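Two Hands, One Grocery List: Ljubica Radonjić on Picking a Gripper

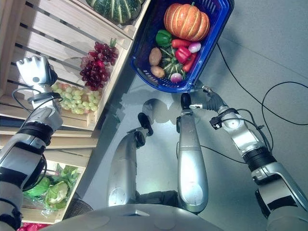 Starting with the shopping

Ljubica Radonjić talks with her hands, and when she gets to the subject of grapes she pinches the air so carefully that I look for the stem. She runs gripper trials at Tralley, and since September her test bench has been a produce stand: light wooden crates, a blue plastic shopping basket, and a full shop's worth of pretend vegetables.

"I love this task so much," she says. "You ask for one thing, put the lettuce in the basket, and you find out everything you need to know about a hand."

The robot wears a different tool on each arm. On the left is a white hand with fingers. On the right is a black and silver gripper with ribbed rubber fingers, and it has the job of holding the basket.

"People come in and ask me which one is better, and I say, better for what? The rubber one grabs the basket and that's the end of the story. I've had it hold the basket through 2 hours of trials and I never thought about it once. The hand would hate that job. But send the gripper in between those shelves for the grapes and it's like reaching into a mailbox with oven mitts on."

What the numbers said

The team planned 1000 picks. They stopped at 518 to change the wrist cables on the left side, which had been tugging at the joint whenever the arm went up high.

"I was annoyed for a day and then I was thrilled," Radonjić says. "We'd been blaming the fingers! Senthil moved the cable loop over a little and the misses on the top shelf dropped right away. So now we compare before and after too, and I got a whole extra chart out of it."

Senthil Rodrigues, who looks after the controllers, is less excited about the chart. He would like to talk about timing. The old controller, which everyone calls Cludska, ran both arms from one loop, so a slow finger on the left could make the basket wobble on the right. The new one, Jindivow, lets each arm keep its own pace. "The basket stopped shaking," he says. "I slept better."

Peppers, potatoes, trouble

Her favorite object is the pumpkin, for the ribs. Her least favorite is the radish. "It rolls, it's small, and it's shiny, so the camera loses it too. Babita wants to paint it. I said no, real radishes are shiny."

Babita Nishad handles the head camera and has been trying a wider lens. It sees more of the basket and makes the lower crates look farther away than they are, so the two of them still swap lenses back and forth, sometimes twice in an afternoon.

I asked what comes next. Softer fingertips for the hand, she said, and a second pair of rubber fingers with shallower ribs. Then she wants to trade the tools over, left for right, and run the entire list again.

"I already know the hand is going to drop the basket," she says, grinning. "I want to see how."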